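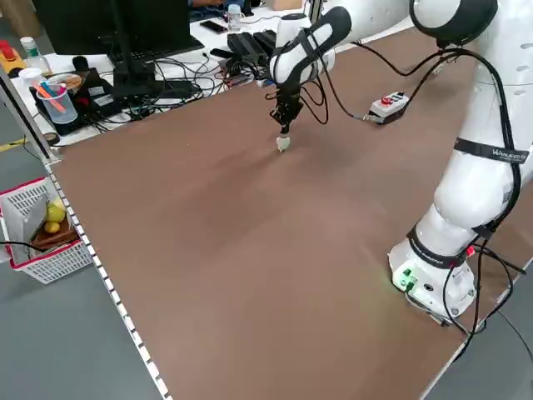
The big brown table, January

Home | Our projects | Reports | Get in touch

Olville Seed Library: progress report to the Kumska Fund

Hello all, and sorry this is a bit of a long one (I do go on about beans). We've now sent out 1,354 packets of seed, which is well up on where I thought we'd be by January, and the shelves are looking rather thin on peas! Beans and leeks went fastest. Nearly all the parsnip seed is still with us, and I'd like to stop buying it.

Membership stands at 132. The new drawers from Rainer came late and two of the runners were bent, so the flower seed is still in shoeboxes until they swap them. Your grant paid for the drawers, the label printer and the first half of the postage, and I've put the receipts in with the budget sheet.

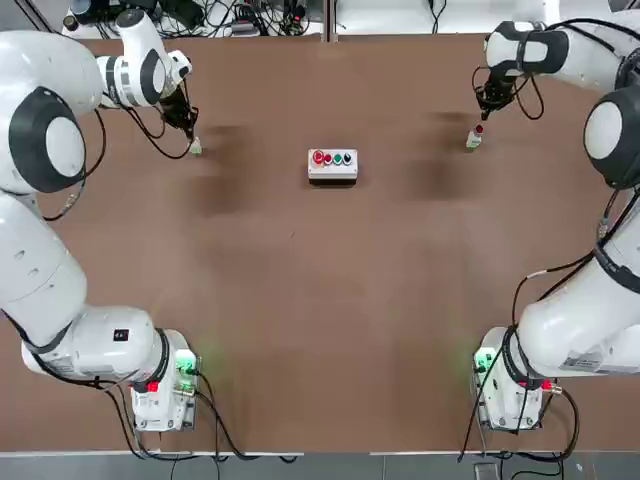
One member at the Brostano branch wrote in to say that the sowing notes are far too small to read without glasses, and could we please put the month in bold on the front? Fair point. I've redone the labels for tomatoes and squash and the rest will follow as we reprint.

Returns are the weak spot. Only 9 households brought saved seed back last autumn, mostly runner beans, and one lot had gone mouldy in a jam jar. I'm planning 2 evenings on drying and cleaning seed before the summer, with paper envelopes to take home. Brostano have offered us their back kitchen for one of them, tea included.

Postage has gone over by a little and I'd like to move what's left of the printing money across to cover it, if you're happy with that. Could you let me know before the spring order goes in?

Filed under: Growing and Food, Grant Updates

Related reports
Autumn swap day at Brostano
What we spent on drawers and labels
Saving your own runner beans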